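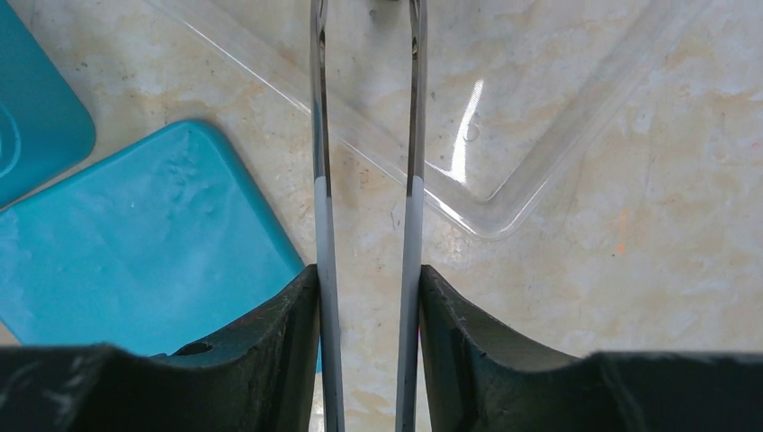 Marble, close up.

I've had a marble worktop for years now and I still get asked how I keep it decent. So I've finally written it all down, mistakes included (there were plenty of mistakes).

First thing to know: a stain and an etch are two different problems. A stain is something that has soaked in and left a darker patch. An etch is a dull mark where something sour, like lemon juice or vinegar, has eaten into the polish. Run your finger over it. If it feels a bit rough and looks paler than the rest, it's an etch, and no amount of scrubbing will shift it.

For everyday cleaning I use warm water with a tiny squirt of washing-up liquid, a soft cloth, then a second cloth for rinsing and a third for drying. Please do dry it! Our water here in Eltholm is very hard and it leaves chalky rings if you let it sit.

Oily stains need a poultice, which sounds grand but is just a paste. Mine goes like this:

1. Put three heaped tablespoons of bicarbonate of soda in a bowl.
2. Add water a little at a time until it's as thick as peanut butter.
3. Spread it over the stain, as deep as your little finger is wide, and go a bit past the edges.
4. Cover with cling film, tape down the sides and poke a few small holes in the top.
5. Leave it for 26 hours or so, then take the film off and let the paste dry out completely.
6. Lift it off with a plastic scraper, rinse and dry.

It may look no better the first time. Do it again — my worst butter mark took four goes, and I was ready to buy a big chopping board and hide it.

Then there's sealing. Drip a bit of water on the stone and come back in ten minutes. If there's a dark spot underneath, it wants sealing. I do mine every June with the windows open. Wipe the sealer on thinly, wait as long as the tin says, and buff off every last bit. I left a puddle by the tap once and it dried to a sticky smear that took me a whole evening to get rid of.

For light etching you can try a marble polishing powder and a damp cloth, working in small circles. Test it at the back behind the kettle first. Deep marks I'd leave to a stone restorer, and the same goes for chips along the edge.

Contact | © Eltholm Kitchen Notes | Back to top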